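Business Communication, unit 9: Running a short meeting

1. Before the meeting

Write one sentence which says what must be decided. If you can't write it, the meeting is maybe not needed. Send the agenda a day before, with no more than 200 words, and put a time next to each point.

Exercise: read the Warnthorpe agenda in your reader and reduce it to 2 points.
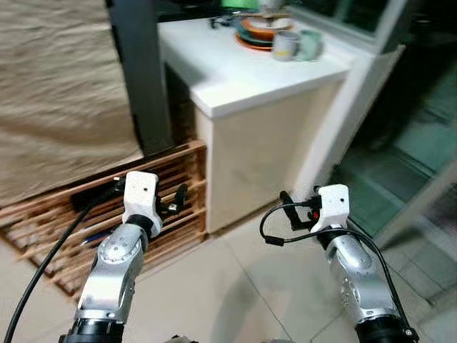

2. During the meeting

The chair opens at the agreed hour, also when people are missing. Keep to 18 minutes for the case of Plukia. When a discussion goes to another subject, note it down and return to the agenda.

Homework: write the minutes for the Plukia case, half a page.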